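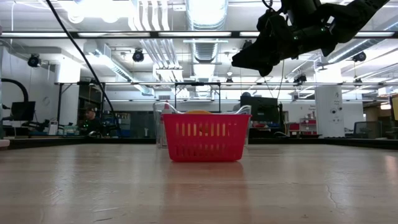
3.2 Household storage and food waste

Participants in Ilside kept a written record of where fresh food was stored between purchase and use. We gave each household a short form in January and asked for one entry per item. A total of 121 households returned forms complete enough to code. The remaining forms, most of them from Trurnwood Road, lacked either a purchase date or a storage place and were dropped.

Storage place was coded as refrigerator, closed cupboard, or open container on a table or counter (Figure 2). Fruit kept in open containers was eaten sooner than fruit kept in the refrigerator, and less of it was thrown out. The difference held for small and large households. It was weaker for vegetables, where many entries gave two storage places for the same item. We coded these by the first place named.

Waste was weighed by the households themselves, and entries under 300 grams were often rounded. We therefore treat the weights as ordered categories in the models below.

Figure 2. Open storage on a tabletop, small basket type. Refrigerator and cupboard storage are not shown.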